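SUKBERG FILM SOCIETY
Minutes of the programming meeting, May 22, 2019
Taken by Ettore Russo

Present: nine members, the full quorum, plus the rep from Rashidi Pictures for item 2 only.

1. Minutes of the March meeting

Approved with one change. The March minutes said the Fosen documentary "was warmly received." It was asked who received it. The line now reads "was shown."

2. Rashidi Pictures: proposed premiere of "The Ferryman's Bell"

The rep asked us to host the regional premiere. The film is a devotional drama said to be based on a true event, in which a river ferry carrying pilgrims came through a flood with no lives lost. The lead is played by the ferryman's grandson. Running time is 206 minutes, including an intermission.

Questions were put about the "true event." The rep had a press kit and a letter from the producer. Neither gave a year or the name of the river. The rep said the family prefers privacy. It was pointed out that the grandson is on the poster.

Terms offered: Rashidi takes the first 800 dollars at the door and we split the rest evenly. Our best night last year would have left us with very little under those terms. The rep said faith films bring their own audience by the busload. Asked for figures from any other town, the rep said these would be sent. They were also promised in March.

Decision: no commitment until the figures arrive and two of us have seen the whole film, not the trailer. Carried, seven to two. 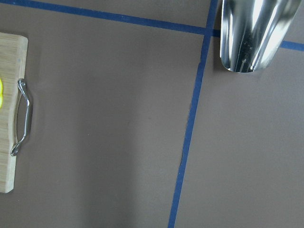
Blue tape on the tabletop.

3. Subtitles

The Gultel copy of the spring feature had subtitles that ran ahead of the dialogue through most of the second half. Gultel says the file was tested. The member who ran the screening says it was tested on a laptop with the sound off, and had this from Gultel's own help line. We have asked for a refund of the rental fee. Gultel has offered a discount on the next title, which assumes there will be one.

Decision: hold out for the refund. Russo to write again. 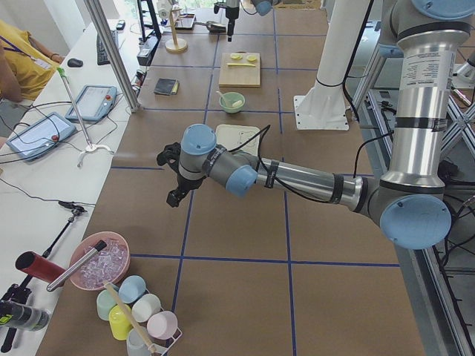
4. Fall series

The draft theme is "Work and Machines," six titles, three of them silent. Some doubt was raised about whether we have an audience for three silents. The last one sold 49 tickets, and that included the pianist's family. Supporters of the draft said the poster had been poor. For the new one, a light-blue joint cap on a silver arm, with the black gripper hanging open, was thought a better starting point than the usual gears, and the blue tape grid could carry the six dates. Objection: people will expect science fiction and ask for their money back. No vote was taken on the artwork. The list itself was cut to two silents, carried without enthusiasm.

The gap left by the third silent is to be filled by something in color and under two hours. Suggestions to Russo by email, one per member. Last year one member sent fourteen.

5. Ticket prices

A proposal to raise the door price by a dollar was put off again. The case for it was that costs are up. The case against was that the same thing was said before the last raise, and the seats were still not fixed.
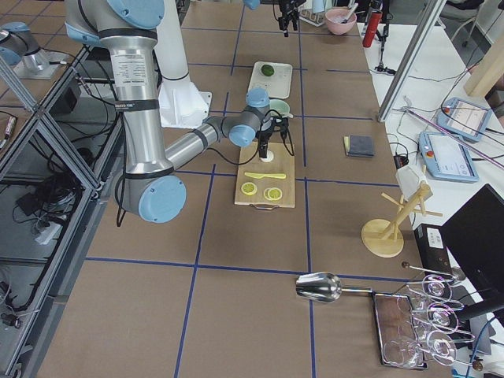

It was agreed that no raise will be discussed until row F is repaired or roped off. A quote for the repair was read out and thought high. A second quote is to be sought from a firm that has seen the seats in person.

6. Audience survey

Results from the spring survey were handed out. Satisfaction was reported as "very high." On inspection, the form offered a choice of Good, Very Good and Excellent. The comments were more useful. Several people could not hear the introductions, and several others wished they hadn't.

Decision: new form with a space for complaints. Introductions limited to 4 minutes, to be timed.

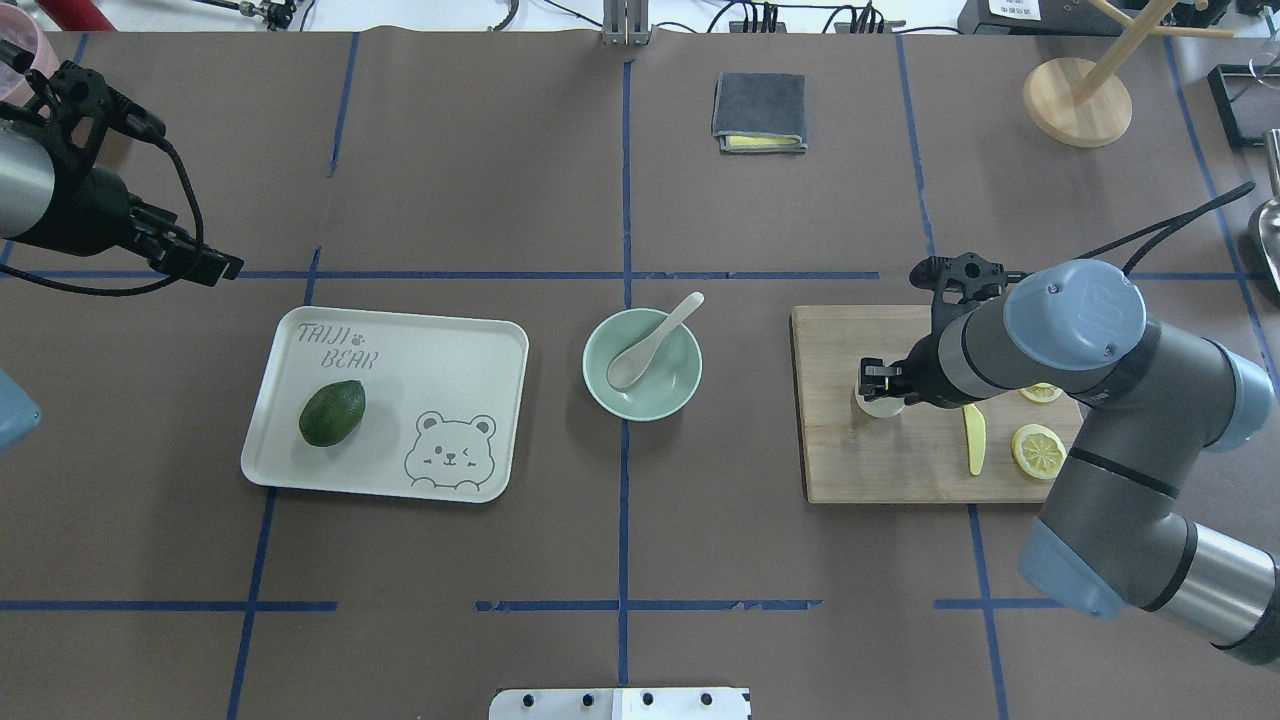
The results will not be quoted in the grant application. One member disagreed and asked that this be recorded.

7. Other business

The Fosen distributor has again described us on its website as a "partner." We rented one film from them. Russo to ask for the word to be removed.

The date of the next meeting depends on when Rashidi sends the figures. If they haven't come by the end of next month, we meet anyway and the item is dropped.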